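"It's a padlock," says Eirlys Lewis. "People look at the roses first, then they ask me what the padlock is for."

Lewis buys the backdrops and mats at Drundel. She is convinced that patterned surfaces matter more than the plain gray ones she used to order. I went in doubting it, and I left with some of the doubt intact.

Her case is simple enough. A home has prints in it, she says, and anyone setting up a table for manipulation work ought to put up with them. "Nobody I know lives on gray vinyl," she told me. I said few people live inside blue brick, either. She laughed and said the brick was cheap.

How cheap? The panels and the floral mat came to 622 dollars, by her figures, against 1,444 for the plain set quoted in January. She could not tell me how long either would last. 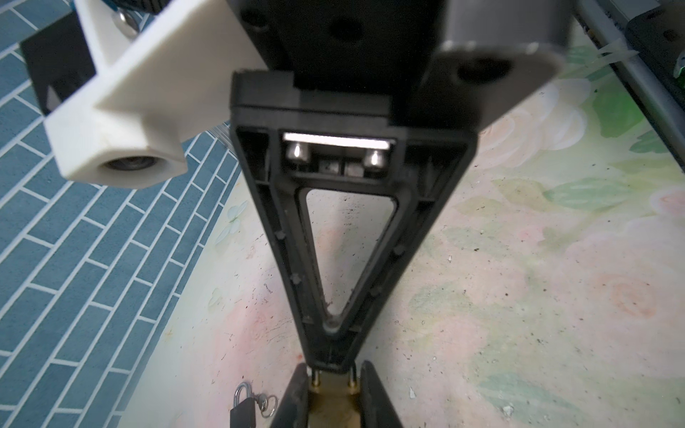
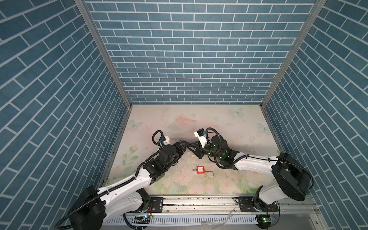 Gaëtan Pons
Staff writer, home and workshop

The blue brick is easy enough to get used to. The rose mat is another matter. It is a faint watercolor print, pink and green with light-blue butterflies, and I would have expected to find it under a tea set. I asked whether anyone had tested it against a plain one.

"Not properly," Lewis said. "We've got impressions."

Impressions are what I was afraid of. Duván Salazar, who shares the bench, was more careful. "I like the mat," he said. "I wouldn't put a number on it. Eirlys would."

There is also the matter of cleaning. The mat had crumbs and small gray and whitish bits on it, and scuffs besides. Salazar wipes it down every 9 days, a schedule he admits he made up. When I suggested that dirt might be easier to miss on a print, Lewis disagreed. "You see it fine. You just don't want to."

As for the padlock, it is small and red with a long shackle, and she picked it because it is awkward. "A block sits there nicely. A shackle sticks out." That part I believed.

She wants another 800 dollars for more prints. I asked what result would make her go back to gray. She thought it over and said she'd have to ask Duván.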